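The Second Slot

1. Day Shift

Oduor Kimaro had done 66 good runs by the time the light outside began to go, and Grasimier paid by the good run. The contract said 600 by the end of February.

He sat at the operator's desk with the hand controller strapped to his right wrist. When he moved, the arm moved. When he pinched, the gripper closed. The rest was patience. Skov, who ran the floor, had told him on his first morning to work the way he would if his mother were watching and had never seen a computer opened.

"Slow?" he had asked.

"Plain," Skov said. "It copies your bad habits too."

He wiped his palm on his trousers and brought the finger down over the power supply. The old tower lay on its side, open, with the two black memory slots to the right of the bare socket. He always started up there by the power supply. He had never decided to. It was where his hand went.

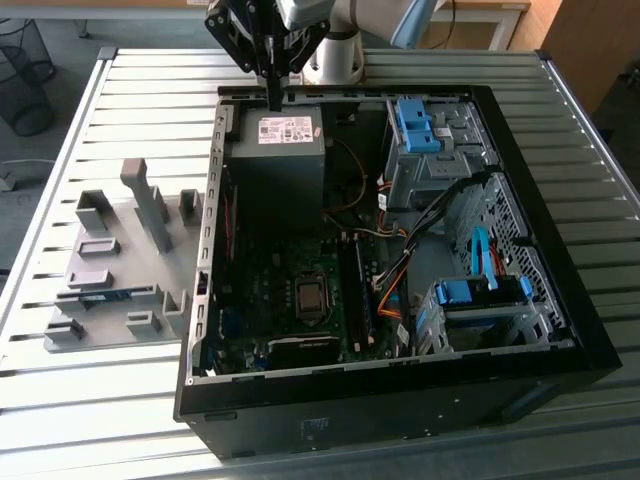 2. Night Shift

At night the arm worked alone from what it had been shown. Oduor stayed late once to watch, with his coat on and his bus pass in his pocket.

The arm came down over the power supply and waited there. He knew that wait. It was the breath he took before each run. He had put it in every one of them, and now the arm took it too.

"We could trim that," Skov said. "It costs us time."

"Does it get the part in?"

"More often than the Pisstead recordings do. They don't stop at all."

Oduor watched it go over to the gray fixture. His shoulder tightened a little, as it did at the desk.

"Leave it for now," Skov said, and wrote something on her pad.

He caught the 12 bus home. At the stop he noticed he was holding his right hand out in front of him, finger and thumb apart, and he put it in his pocket.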